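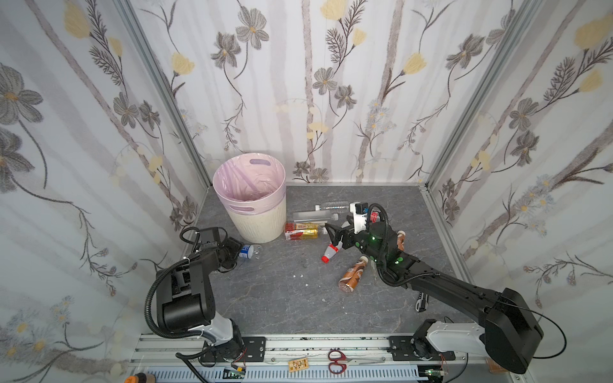

Re: [tevcombe-robotics] Tidy-up task, bin placement and scoring

Lists > Tevcombe Student Robotics > Tidy-up task

In March the Zaidi group wrote:

> We have 31 episodes of the two-arm tidy-up task recorded
> and would like to settle the scoring before anyone trains
> on them. Two questions.
>
> 1. Does a bottle count as binned if part of it is still
> above the rim?
>
> 2. Are both arms allowed to hold an object at the same
> time, or does the second arm wait? Our Stendix scheduler
> serializes them by default. 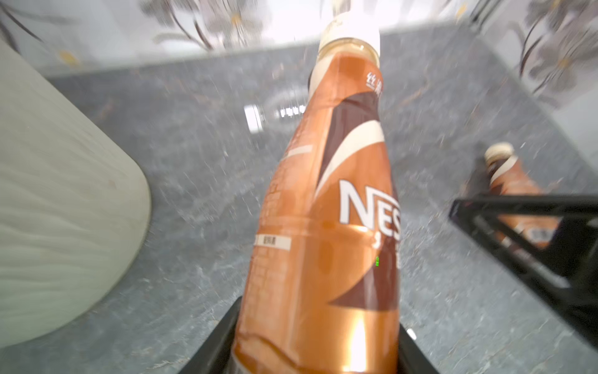 Wrist view: a coffee bottle in each gripper

> We can turn the scheduler off, but the logs then need
> separate timestamps for each arm.

3 replies | 2 shares 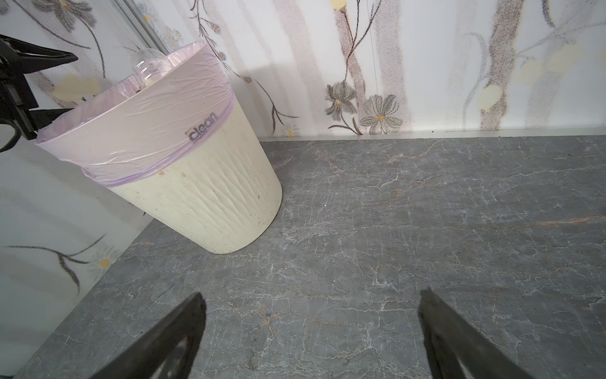
Posted by Vasilică Zamfir, June 11, 2021

Apologies for the delay; exams.

On 1: yes, if the bottle is supported by the bin or the liner and no finger is touching it. Clear plastic showing over the rim is a pass. A bottle balanced across the rim is a fail, even if it stays there until the end of the episode.

On 2: simultaneous holds are allowed. Please log each arm separately. Motik accepts two streams at different rates and aligns them on import, up to 1000 samples per stream. Past that it truncates without a warning, so check the length of your longest episode first. Ours was 617.

Some notes on grasping. The clear bottles are the awkward ones. Lying on the dark floor they show up mostly as glare, and our detector confuses the ridges with the veining in the marble pattern. Coloured labels help a good deal.

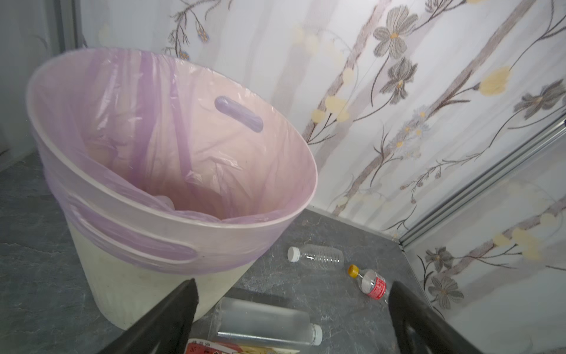

The liner is the other source of error. Its colour shifts with the light coming through the film, so don't threshold on hue to find the opening. We fit an ellipse to the rim and ignore whatever is inside it. The handle cut-out sometimes gets fitted as a second, smaller rim; reject anything under a minimum axis length.

Still open: whether the score sheet should keep the 5 second settling time after release. I'd keep it. If your group wants it shorter, send the logs along with the proposal.

Vasilică

Recent in this list
- Stendix: disabling the serial scheduler
- Motik import fails on mismatched stream names
- Gripper finger pads, second batch
- Access to the Tevcombe lab over the break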